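The Hand Must Teach Slowly

Opinion, by Grigoris Psarras
Aug 3, 2026

I began to repair computers in 2008, in a small shop with two benches and a bad lamp. My first teacher was Marina Vlachopoulos. She did not explain very much. She put her hand on top of my hand, pushed the memory module down until I felt the click, then took it out and said: again. I remember the pressure in my thumb better than I remember her words.

Now I am teaching robot arms at Sorgate, and I think about Marina more often than I expected. We teach in two ways. In the first, a person holds the arm and guides it through the task. In the second, the person sits at the controls and moves the arm from a distance. In both cases the movements are recorded, and later the robot learns from the recordings.

My opinion is simple, and some of my colleagues do not share it. I believe that we ask for too many demonstrations and we care too little how they are made.

Last November we had a target of 300 demonstrations for one task, the placing of a memory module. Everybody was in a hurry. Milan Visser is our fastest operator, and his recordings were beautiful to watch. But when I looked at them carefully, I saw that he corrected small mistakes with a shake of the wrist, very quickly, without noticing it himself. A person who already knows the work does this all day. For a learner, such a shake is a mystery. What was it for? When must I do it, and when not?
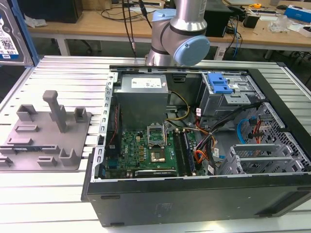 An open desktop tower on the work platform, under the arm. The fixture plate is at left.

A desktop computer is a good school for this question. People from outside think it is an easy object, all straight lines and right angles. But the cables do not have straight lines. A thick harness can cross exactly the space where the arm wants to pass, and a person moves it away with one finger and forgets it immediately. If you teach by remote control, you have no such spare finger. You must decide to go around, or to go above, and this decision becomes part of the lesson, whether you wanted it or not.

So I proposed to make 90 demonstrations, slow ones, with a rule. The operator must pause before each contact. If he makes a mistake, he must not hide it. He goes back to a safe position, and he tries again from there, so the recording contains the mistake and also the way out of it. Athina Nikolaidis, who plans our work, was against this. She said that slow demonstrations make slow robots, and that a customer will not pay for a machine that hesitates. It is a serious objection and I cannot fully answer it. Speed can be added later to a clean movement, this is my experience, but I know that for some tasks it is not so. Where a part must be pushed with a little swing, the slow version is another movement altogether.

There is also the question of who should teach. Many places hire young people who are good with a game controller. They learn the controls in 15 minutes, and I am jealous of them. But they have not broken a socket pin with their own hand and paid for it. I would put beside each of them one old technician, even one who hates the controls, only to say "stop, not there." It costs more. I think it costs less than to collect everything again.

Against guiding by hand I have one complaint, although I like it more. When you hold the arm, you feel the part through the metal, and you believe the robot has felt it too. Maybe it has sensors for force and maybe not. If it does not, you have taught with a sense that your pupil does not possess. Marina could put her hand over mine because I had a thumb of my own. I try to remember this each time before I start the recording, and I ask the new operators to write down, on paper, which feeling they used to know that the part was in.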